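Subject: Re: [box-makers] Cutting room, white tables and brown board

Dear all,

I am sorry for the slow answer. I wanted to measure a few things again before I write, and the tape measure was in the other bag. I leave the message of Breslow below in full, so that the new members can follow, and then I answer in the same order.

> From: Breslow
> To: the box-makers list
>
> Hello Grigoris and everyone,
>
> We are finally getting a proper room for the box group, after years of using my dining table. Before I buy anything I'd like to hear from people who already work on flat sheets in a shared space.
>
> 1. Table. I was going to get dark tops, so they don't show the glue. You wrote once that yours are white. Would you choose white again?
>
> 2. Light. The room has one lamp in the middle and it's hopeless. I can see my own shadow on the score line. What do you have?
>
> 3. Keeping the board flat. Mine curls. It curls on the shelf, it curls on the table, and then the lid doesn't sit on the box. I have tried turning the sheets over and it curls the other way.
>
> 4. How much table does one person need? I think I can fit two tables if we all breathe in.
>
> Also, did you ever finish the comparison of the two brown boards? I still have the offcuts you sent me but the pencil marks have rubbed off and I don't know which is which.
>
> All the best,
> Breslow

**1. The table**

Yes, I would choose white again, but I understand the wish for dark. Our tops are Nastby, the plain white ones. We bought them used from an office that was closing, and they arrived with a few marks already, so nobody was afraid of them.

The advantage of white for us is that the brown board is easy to see against it. When you lay down a ruler, you see the edge of the sheet very well, also when the sheet is not quite straight. On my old table at home, which is brown oak, I have more than once cut into a corner that I thought was table. I have also lost small tabs on it. On the white I find them.

The disadvantage is glue and pencil. PVA dries clear, but then the dust sits on it and you get a gray spot. We wipe with a damp cloth at the end of each session, and once a month somebody goes over it with a plastic scraper. Please do not use the metal one. We did, and the scratch is still there and it collects graphite.

We never cut directly on the top. The mats come out for cutting and they go away again for folding, because the edge of the mat makes a small step and the fold comes out wrong over it. This was a discussion in our group for a long time. Some members still fold on the mat and their boxes are fine, so perhaps it is only me.

**2. The light**

In this we had luck, it was there when we came. Our room at Brisance has fluorescent panels on the ceiling, in a line. The ceiling itself is painted black and the structure is open. At first I thought a black ceiling would be terrible for this work. I asked the owner if we could paint it and he looked at me as if I had asked to remove it.

Now I do not think about it anymore. With the light coming from more than one place, the shadow of your hand is soft and you can see the score line from both sides. If you have only one lamp, I would add a second before I spend money on any tool. Put it on the opposite side from the first one, and higher than your head. A small lamp on the table is good for checking a fold but not for cutting, for me it shines in the eyes.

One thing to try: place the table so that its long side goes along with the line of the lights. When we had it across, the person at the end was always complaining, and she was right.

**3. The curl**

I wish I had a better answer. All our board curls a little at the edges, also the good one. What helped:

- We store it lying down, never standing against the wall. Standing is what made the worst sheets we ever had.
- We bring it into the room the evening before. I believe the change from the cold store to the warm room does most of the damage, and it is better that this happens before you have drawn your lines.
- We put the flattest sheet on top of the stack, and on this a piece of old shelf with two bricks wrapped in cloth.
- When a sheet is curled already, we cut the long pieces first. A short piece with some curl can be corrected by the fold. A long one will always pull the lid open.

Turning the sheets over, as you did, worked for me only when I did it every day for a week, and then I forgot one day and it was the same as before. I would not bother.

If the curl goes always in the same direction, look at the grain. Cut a strip in each direction and bend both with your fingers. One of them will be clearly more stiff. For the walls of the box I put the stiff direction standing up. In our group it is written on the wall, because everybody forgets it, and I forget it too.

**4. How much table**

You can have two people well at one table if they are folding. If they are cutting full sheets, it is one person and a half, and the half is unhappy. The problem is not the work itself. The problem is the sheet that you are not working on, it has to lie somewhere, and it lies always on the place of your neighbor. People then hold it in the hand, or carry it over the heads of the others, and sooner or later a corner is bent.

So my advice is to leave one end of the table for board only and to keep people away from it. Also leave enough floor behind the chairs that a person can turn around with a sheet. We were 19 at the open evening in June and it was too many, I say this as the one who invited them. With about 12 it is pleasant.

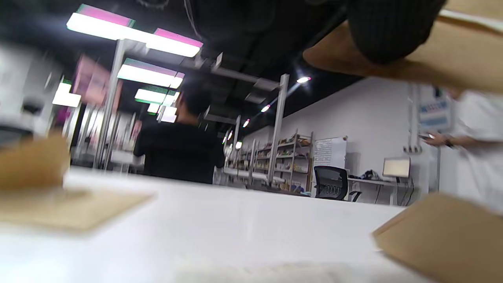
*Brown board on the white table, and the ceiling lights going back into the room.*

**The two brown boards**

Yes, I finished it, and I forgot to send it. I apologize for this. The one with number 3608 on the wrapper is the thinner. The other comes from Antoniadis, and it has no number, only a sticker that falls off.

For small boxes with a lid, up to the size of a hand, I prefer the 3608. It takes the score cleanly with one pass of the bone folder and it does not crack on the outside of the fold. For anything that must carry weight I take the Antoniadis, but you have to score it twice, lightly, and not once with force. If you force it, the surface opens and you see the inside of the board.

About your offcuts: bend a corner. If it makes a sound, it is Antoniadis. I know that this is not a scientific method, but I tried it with my eyes closed on 4 pieces and had all of them right.

The price I do not want to write here because it has changed two times since I bought. Please ask them directly. They will cut a full sheet in half if you ask nicely, and half a sheet goes in a normal car without bending.

**Some small things**

The pattern for the drawer box had a mistake on the second page. The glue tab on the left side should be the same width as the one on the right. A corrected version is in the shared folder, with the word "new" at the end of the name. Please delete the older one so that we do not have the same question again.

I still have a steel ruler which is not mine. It has a cork back and a bit of blue tape on one end. If somebody is missing it, please write to me privately.

Breslow, if you send me the length and the width of your new room I can draw how I would put the tables. I need also to know where the door is, and to which side it opens. We did not think about the door and now one chair must always be moved.

With kind regards,
Grigoris Nikolaidis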